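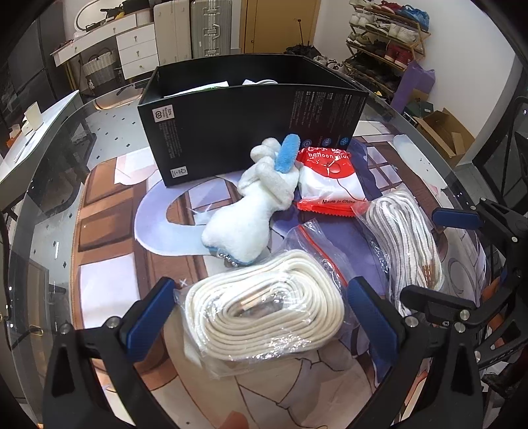 Nemwood Groltton hand-held gripper pair: review

Tested: two-gripper set, wired, with recording software
Price: $440 per month rental, pair, shipping both ways included
Good: pads, weight, quick start, easy to swap parts
Bad: cable, thin manual, slow uploads

The Groltton is a pair of grippers you hold in your hands and use to do ordinary jobs while they record. The recordings are meant for training robot arms that carry the same kind of fingers. Nemwood rents the set by the month and does not sell it to individuals. I kept one for a full rental period and used it at home, mostly for packing and unpacking small things on a glass table.
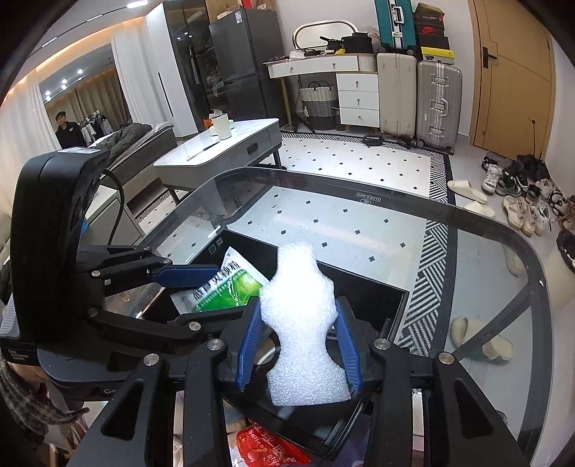
Review by Shaikh for Wako Bench Notes
Posted 31 August 2025 in Data collection gear

I have used two other hand-held sets, one of them in February for a kitchen job, so some of this is a comparison with those. I paid for the rental myself.

Setting up

The set came in one hard case, both grippers already put together. The software went onto a laptop without trouble. Pairing the left and right sides took longer than it should have. The manual tells you to start the left one first, but it does so on the page after the one where you need it. Once I had that order down, I could go from opening the case to the first recording in 12 minutes.

Calibration is done by opening and closing each gripper all the way, five times. The software then shows a green bar or a red one. If it is red, it doesn't say which side failed, and you do both again. This happened to me most mornings.

The fingers

The fingers are the best part. The pads are blue and ribbed, with enough give to hold odd shapes. I used white foam packing as a test all through the month. It is lumpy, it dents, and it gets away from hard fingers. With the Groltton I could stand a block of it up between the pads and keep it there without crushing it.

Thin plastic bags are harder. A zip bag of flat shoelaces looks like an easy item, but the film slides against whatever is inside. A straight grab from both sides with the bag lying flat was the worst way to do it, at least for me. Pinching the edge near the zip strip worked better. I went through a lot of takes before I settled on that, and I deleted most of the early ones.

Plush toys are no trouble at all. You can grab them nearly anywhere. I would start a new user on plush, then cord, then bags.

Small flat items on glass are where the set falls short. The pad tips are a little too thick to get under a card or a loose label. Nemwood lists a narrow tip as an extra, but it was out of stock when I ordered, so I can't say if it fixes this.

Holding them

My hands are average size and the grips fit. The weight sits forward, toward the fingers, and I felt it in my wrists by the end of a long session. I settled on blocks of 18 minutes with a break after each. Longer than that and my movements got sloppy, and you could see it in the playback.

The linkage is open, with the screws in plain sight. I like this for repairs. One joint worked a bit loose in the second week and I tightened it with a small screwdriver in less time than it takes to write this paragraph. The downside is that string, hair and loose cord can get into the joints. Keep long laces bundled until you mean to work with them.

The cable is my main complaint. It sticks up behind the housing before it drops, and when you reach across your body it catches on the edge of the table. I clipped it to my sleeve and that helped. A cable that left the housing lower down would help more.

The table matters

This isn't in the manual, so I'm putting it down for anyone who rents the set. Tracking on a bare glass top was poor for me. It drifted, and the playback had the grippers sliding sideways when my hands were still. Laying a big printed mat over the glass cut the drift a great deal. A busy pattern did better than a plain cloth. If you have a wood table, try that first.

Room clutter made no difference that I could find. I recorded with suitcases, shoes and furniture behind the table and the sessions passed Nemwood's check the same as when I had put things away. Check the terms on people in the background, though. My project allowed it. Yours may not.

Black boxes were a small problem. The grippers are black too, and when I reached into a dark box the preview got hard to read. Turning on the ceiling lights was enough.

Software

Plain and mostly reliable. You press a button, do the job, press it again, and pick a label from a list. You can add your own labels, but you can't edit one after saving, so a typo stays for good. I have one that says "put lases in box."

Uploads are slow. On my home line, a morning's work went up overnight. Twice the upload stopped and started over from zero. Nemwood's support answered the next day both times and told me to leave the laptop lid open. That did work.

Compared with the other two sets

The Groltton has better pads than either. It is heavier than the one I used in the kitchen, and that one had no cable. The other was cheaper but had hard plastic fingers, and I would not want to pick up foam or soft toys with it.

Who should rent it

If your work is packing, sorting or folding on a table, the Groltton is a good choice and the price is fair for a month. For work where you move between rooms, get something without a cable. For flat, thin items, wait until the narrow tips are back and ask someone who has tried them.

I have booked it for a second month and asked for a longer cable.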